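Does anyone write down their speed limits?

Posted by kramer_shed, Kisville

We've got a small arm at work for picking odd-shaped bits, and I run everything in simulation first. My boss wants a house rule for when a program can go on the real thing. I've been doing 24 clean runs and then starting slow, but I made that number up (sorry!). What do you lot do?

Frans Cuypers

I'd keep the 24 but write down what "clean" means, or you'll be arguing by Monday. Ours says no dropped part and no joint near its limit. Then a slow run with someone at the stop button, every time, even for tiny edits.

darkel14

just go slow tbh

Cosent_Jo

Agree with Frans, and put the gripper settings in the same file as the program.
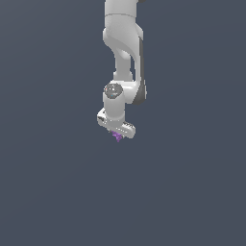
Who should sign off a change to the grip force?

Someone other than the person who made it, and they should watch one slow run before they put their initials on the sheet.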